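4.2 Young players, first contracts and the wait in between

Of all the subjects that came up in our conversations at the four clubs, the one people most wanted to talk about was the stretch of months between a young footballer being told he is wanted and his first professional contract being signed.
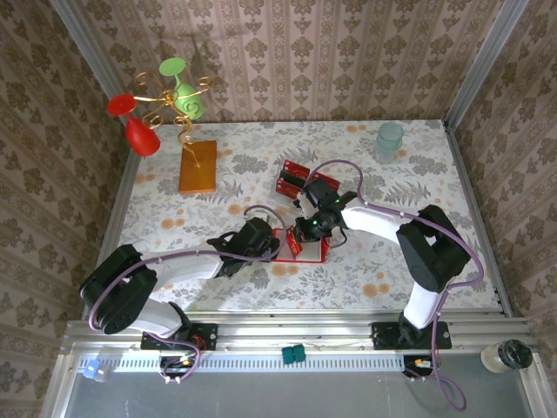 We had gone in expecting to hear mostly about money, and money did come up, but far more of the talk was about waiting: who rings whom, how long a family sits by the phone, and what a seventeen-year-old makes of the silence. Kong and Tam, in their earlier work on the Pilstead academy, called this period "the corridor", and we have kept their word for it, as several of the parents we met had come to much the same picture on their own.

The material for this section comes from 30 long interviews, held in canteens, parked cars and, on one rather wet evening in March, the kit room at Jerham. We also had the use of 3,579 short diary entries written by players in the two oldest age groups. Not every player wrote with the same energy (one boy at Nordin managed little beyond "trained, tired" for weeks on end), and we have tried not to let the keen writers stand in for everybody else. Wuisan read the entries first, and Charpentier read them again without sight of his notes, after which the two of them sat down with Ko and talked through every passage they had marked differently. This took a good deal longer than we had planned, though it was a very enjoyable part of the work.

What struck us first was how unevenly the news travels. At Zuston, players were told of the club's wishes in a short meeting with the academy manager, parents present, and were given a date by which they would hear more. At Jerham, by contrast, the first word usually came from a coach, kindly meant and said in passing on the way off the pitch. One midfielder remembered it like this: "He put his arm round me and said I'd be all right. So I went home and told my mum I'd be all right, and she said, all right for what?" His mother told us the same story, laughing, though she added that she had slept badly for a fortnight.

A second point concerns the breakthrough match. Where a player had been given a few minutes for the first team before terms were agreed, the diaries change their tone quite sharply. The entries grow longer, and they mention relatives, old schoolteachers and strangers in shops. They also mention agents. Figure 4 in the earlier report by Kong and Tam shows a similar rise in outside contact, and we see no reason to quarrel with it. We would only add that our players seemed to find the attention pleasant for 2 or three weeks and a burden after that, particularly when the club had gone quiet in the meantime.

It would be wrong to suggest that the clubs were careless. Staff at all four spoke about these boys with real fondness, and the delays they described were mostly ordinary ones: a director away, a budget not yet settled, a manager who might be leaving. The trouble is that very little of this reached the families, who filled the gap with guesses of their own. We return to those guesses, and to the part played by older team-mates in calming or feeding them, in section 4.3.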